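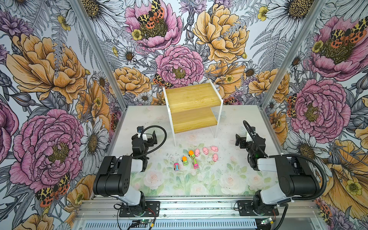

Contents Previous Next Glossary Index

Chapter 16
Gathering Examples

A learning system can only copy what it has been shown. Before any training begins, someone has to decide what the task is, where it starts and when it is finished. This chapter deals with that work. Our running case is the sorting task used at Birnalstead, in which two arms put toy pigs and toy vehicles on a two-tier shelf.

Each attempt is stored as one episode. An episode holds the pictures from every camera, the joint positions and a short written label.
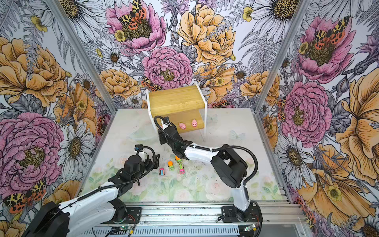

The label should name the goal in everyday words, and everyone on the project should use the same ones. If one operator writes 'shelf' and another writes 'stand', the system has to learn that both mean the same object.

Starting positions matter as much as labels. Move the toys between episodes – a little is enough – and change which one is picked up first.
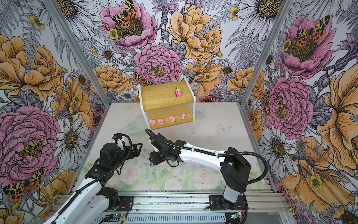
Decide early what to do with failed attempts. The Dimeo set kept its dropped objects and marked them as such, and of 4000 episodes 3000 were passed for training. The rest were stored apart. A slow episode is still a good one if it reaches the goal. Long pauses should be noted, as the system may learn to pause too.

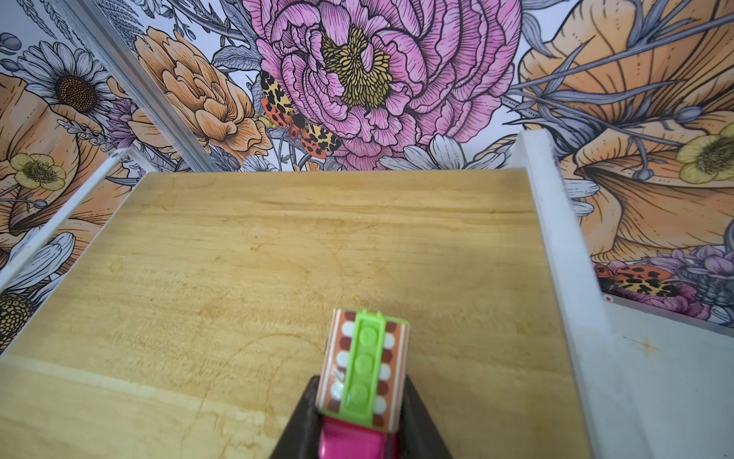 Sachiko Takagi would go further and have each operator check the first few episodes before recording any more, as a mistake in the labels is cheap to put right on the first morning and very dear by December. Section 2 sets out a checking routine along these lines.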